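Skesbridge Long Distance Path Association
Minutes of the Route and Hostels Meeting
Held 9 Apr 2019, upper room, Skesbridge

Present: seven members of the route group, the hostels officer, the minute-taker, and one representative of Kavance (baggage transfer).
Apologies: the mapping officer; the parish liaison for the eastern section.

1. Minutes of the previous meeting

Agreed as a correct record, with one change. Under item 4, "closed" should read "closed to horses" for the bridleway above the quarry. Walkers were not affected.

2. Matters arising

2.1 Waymark posts on the moor. The replacement posts have been delivered to the farm at the western end. The landowner has asked that they are not put in until lambing is over. Agreed.

2.2 Stile at the Rezaei farm. The landowner has accepted a kissing gate in place of the stile. The association pays for the gate and the landowner's contractor fits it. The old stile remains in use until then.

2.3 Pilgrim passport. The printer can no longer supply the cream card. A sample of the nearest match was passed round. It takes an ink stamp without smudging but is slightly thicker, and the folded passport does not sit flat. The group preferred to keep the fold and reduce the number of panels by one. The printer is to quote for 1,000 copies on that basis.

3. Route condition

3.1 Stage one. No change. The section beside the canal drains well and needs no work this season.

3.2 Stage two. The footbridge below the mill has been inspected by the highways department and passed. Handrail loose on the downstream side, reported again. The group noted that this was first reported in October.

3.3 Stage three. The diversion round the landslip will stay in place for the whole season. It adds 3 km and a steep climb out of the valley. Several walkers have written to say that the diversion sign can be missed when coming from the east, as it faces the wrong way for them. A second sign is to be fixed to the gatepost on the far side of the lane.

3.4 Stage four. Water tap at the chapel turned on again. The notice on the tap is to say that the supply is not tested, as before.

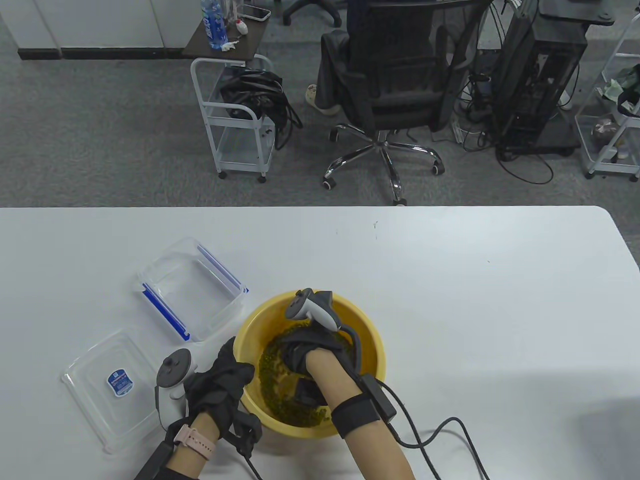 3.5 Stage five. The forestry firm intends to fell on the north side of the track in late summer. It will give the association two weeks' notice and will keep the track open at weekends. One member asked whether walkers could be let through on weekdays during the lunch break. The firm has refused this on other sites and the group did not think it worth asking. A signed alternative along the road will be needed. The verge there is narrow for most of its length, and the wording of the notice should say so plainly.

4. Hostels

4.1 Opening dates. The hostel at Jistutov, the association's twin at the far end of the linked route, has confirmed that it will open on the same dates as last year. Holders of our passport will be given a bed there on the same terms as holders of theirs. The hostels officer is to confirm in writing that the arrangement works both ways.

4.2 Beds. The Skesbridge hostel has 13 beds. The fire officer has confirmed that no further beds may be added without a second way out of the upper floor. The group discussed an outside stair. Cost not known. Deferred until a price has been obtained.

4.3 Arrival times. The present rule is that beds are held for walkers on foot until six o'clock and then released to cyclists. There were complaints last season from walkers who came off the diversion after six and found the hostel full. The rule is to be changed to seven o'clock for as long as the diversion is in place – the website and the notice on the door must be changed on the same day.

4.4 Length of stay. One night, except in case of illness or injury. No change.

4.5 Kitchen. The two-ring cooker is to be replaced. The evening meal remains a shared pot, with payment by donation. Dried goods are to be kept in lidded tubs on the upper shelf. The list of what is in stock should be dated when it is changed; the current one is not.
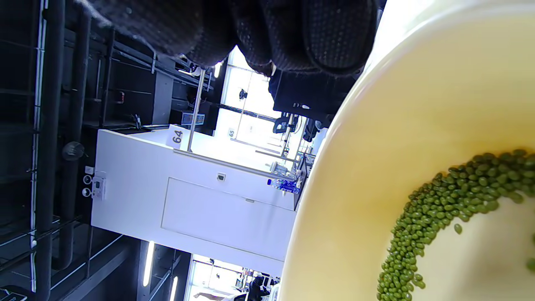
5. Baggage transfer

5.1 The representative of Kavance reported on the first season of the service. Bags are collected from each hostel at half past eight and delivered by three. Most use was on stages two and three, and hardly any on stage one.

5.2 Two bags were delivered to the wrong hostel. In both cases the label had been written over an older one. Kavance will supply tear-off labels this season and asks hostels to remove any old label before a bag is handed over.

5.3 Weight limit. Kavance wishes to lower the limit per bag. The group had no objection provided that the new limit is printed on the label itself.

5.4 One member asked that the minutes record a view that the service should not be advertised on the same page as the passport. Put to the vote and not carried.

6. Finance

Balance as circulated. A payment of 200 pounds was approved for sign blanks and fixings. The gate under 2.2 is to be paid for from the path repair fund, which may not be used for hostel costs.

7. Any other business

7.1 Completion certificates. A walker who had covered the stages out of order over two years asked for a certificate. The rules require all stamps but say nothing about order or time. Certificate to be issued. The group did not wish to add a rule.

7.2 Dogs. Not admitted to the hostel. The website says "by arrangement" and is to be corrected.

8. Next meeting

Date to be fixed by email once the felling notice has been received. The stage three sign should be in place before then.

The meeting closed at 9.10 pm.

Related documents
Passport rules and stamping points
Stage three diversion: route notes
Hostel house rules
Baggage transfer: labels and collection times
Minutes of the previous meeting

Skesbridge Long Distance Path Association | Contact the minute-taker | Back to top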